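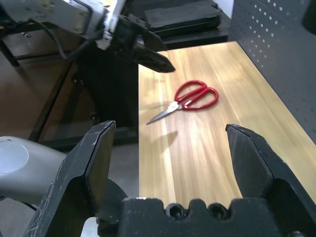
Sindstead CC supporters' board > First XI > Kurnwood away

longhop_larry wrote:
What a chase! 555 runs in a day at Kurnwood and we came out on the right side of it by 2 wickets. I've been watching Sindstead since I was in short trousers and I can't remember a better afternoon. I've got the scorecard from the local paper in front of me and the red-handled scissors out on the table, because this one is going in the scrapbook tonight. When we were 70 for 4 I had my coat on and was looking for the car keys. Then the seventh-wicket pair just kept going, and going, and by tea I was too nervous to eat!

popping_crease replied:
Brilliant day, agreed. I'd still like to know why we put them in, though. Flat pitch, hot August afternoon, short boundary on the road side. They got 277 and it could easily have been 300 plus if their number five hadn't run himself out.

longhop_larry replied:
We won the toss and chased it down, so I'm calling that a good decision :)

popping_crease replied:
We won by 2 wickets with four balls left. You can win a match after a bad call at the toss. I thought our seamers looked worn out by the thirtieth over and there was nothing in it for them after the first half hour.

silly_mid_gran replied:
I was sat at the road end and it did swing early on, quite a lot. Two dropped at slip in the first six overs. Hold those and this is a different thread. I'd have bowled as well.
And can we talk about the batting please? That straight six off their quick bowler landed in the allotments! I screamed so loudly that a man's dog got up and left.

Gimilari_Ender replied:
Kurnwood member here, coming in peace. Well played, you lot. We thought it was done at 70 for 4 and I think our fielders did too. Nearly 400 people in the ground by the end, which is a big crowd for us, and most of them stayed on afterwards. My only moan is the caught behind that wasn't given when you needed 31. We all heard it at the Gimilari End.

silly_mid_gran replied:
Pad! I'll go to my grave saying pad.

Gimilari_Ender replied:
Ha, it was a very woody pad then. No hard feelings, it was a cracking game and I'd pay to watch it again.

nightwatch77 replied:
Couldn't get there, had the live scoring open on my phone at work from three o'clock. It froze with 9 needed and I had to wait until the bus home to find out. Does anyone know if the Ebrahimi Shield points are worked out on wins only, or do the batting bonus points count? I make us second if they do.

popping_crease replied:
Bonus points count, but only up to the 250 mark. Past that you get nothing extra. So we're second, yes, and Kurnwood drop to fourth.

longhop_larry replied:
Second! With two home games to come. I know I get carried away every year, but have a look at who we've got left and tell me we can't do it.

popping_crease replied:
We can do it. We can do it more easily if we bat first when it's flat.

nightwatch77 replied:
Is the minibus running for the next away one? I've booked the afternoon off this time and I'm not trusting that app again.

silly_mid_gran replied:
Yes — leaves the pavilion at 11.30, sharp. Bring a cushion, the back seats are terrible.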